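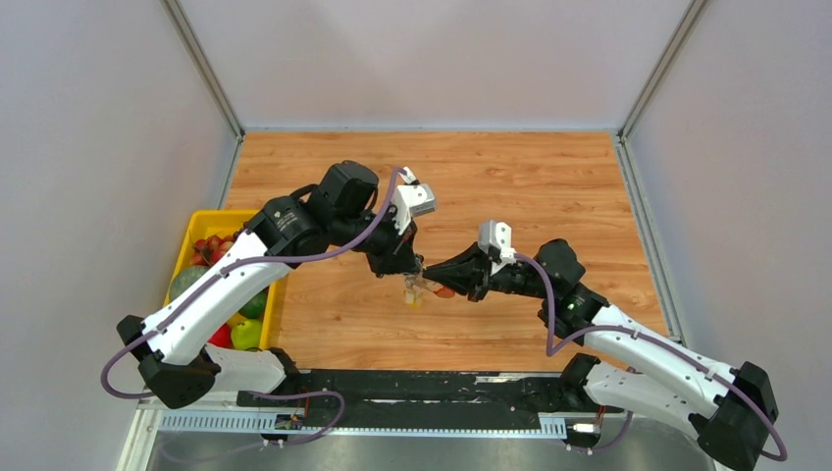 How to survey a stream reach for fish habitat

Stream surveys are simple work, but they have to be done the same way every time or the numbers can't be compared. These steps are the ones we use on the Grititz and its side streams. They suit any wadeable creek with a gravel or cobble bed. Plan on a full morning for one reach, with two people in the water and one on the bank writing.

What you need

Chest waders and a wading staff
A 100-meter tape
A folding ruler or a marked rod
A thermometer on a string
Waterproof data sheets and pencils
Flagging tape
A permit or written permission from the landowner

Step 1. Pick the reach

Walk the stream before you measure anything. Look for a stretch that includes at least one riffle, one run and one pool. Stay away from bridges and culverts unless the crossing is what you want to study. Our main reach starts 780 meters below the Monti road bridge, which is far enough down that the bridge no longer affects the bed.

Tie flagging at the bottom end and write the location on the sheet. Measure upstream along the middle of the channel and tie a second flag at 100 meters.

Step 2. Mark the cross sections

Working upstream keeps the silt you kick up behind you. Put a flag on the bank every 10 meters. At each flag, stretch the tape straight across the water at a right angle to the flow and record the wetted width. Do not count dry gravel bars. If an island splits the channel, measure each side and add the two. 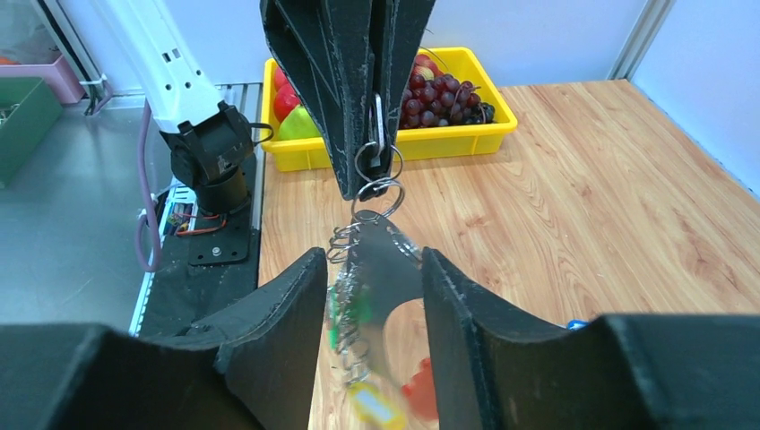
Raquel Salgado asks whether the flags can be left up between the spring and fall surveys. They can if the landowner agrees, but deer pull them down and high water takes the rest. A dab of paint on a large tree at each end of the reach lasts longer. Write down the distance and direction from the tree to the flag.

Step 3. Measure depth and bed material

Take depth at five evenly spaced points along each cross section. Set the foot of the rod on the bed, keep it upright, and read it from the side so that water piling up on the front does not add to the number.

At each point, reach down without looking and pick up the first stone your finger touches. Measure its middle axis, meaning neither the longest side nor the shortest. Write "fines" for sand or silt and "bedrock" where there is nothing to pick up. For stones too big to lift, measure in place.

Walleye and suckers both spawn over clean gravel and cobble. Press your hand into the gaps between stones. If they are packed with silt, note it in the margin.

Step 4. Estimate cover and shade

Stand mid-channel at each cross section and estimate how much of the sky above you is blocked by leaves. Our upper reach is usually 70 percent shaded in July. Then note undercut banks, fallen logs and overhanging brush within reach of the water. The same person should make these estimates all day.
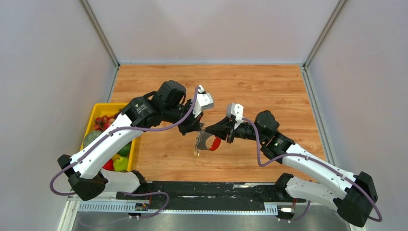
Wunport field station, July

Step 5. Take the temperature

Hang the thermometer in moving water, out of direct sun, and wait two minutes. Read it while the bulb is still under. Record the time of day next to it. A reading from 7 a.m. and one from 3 p.m. are not comparable, so pick a time and keep to it.

Step 6. Check the sheets before you leave

Go through every line on the bank. Blank boxes are easy to fill while the tape is still out. Write a zero where you measured zero and a dash where you took no measurement. 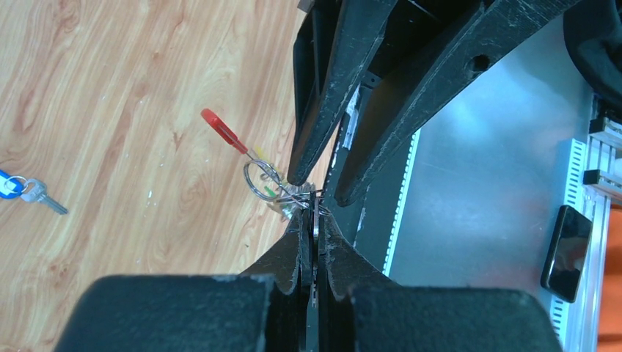

Otis Crenshaw wrote to say that his crew reads the whole sheet back aloud, and that they catch a wrong decimal point on most trips. We have started doing the same.

Step 7. Clean the gear

Scrub waders, boots and rods with a stiff brush, rinse them away from the stream, and let them dry completely before going to another watershed. Felt soles hold mud for a long time and are banned in some places, so check your local rules.

Send copies of finished sheets to Tamsin Kowalczyk and keep the originals in a dry folder.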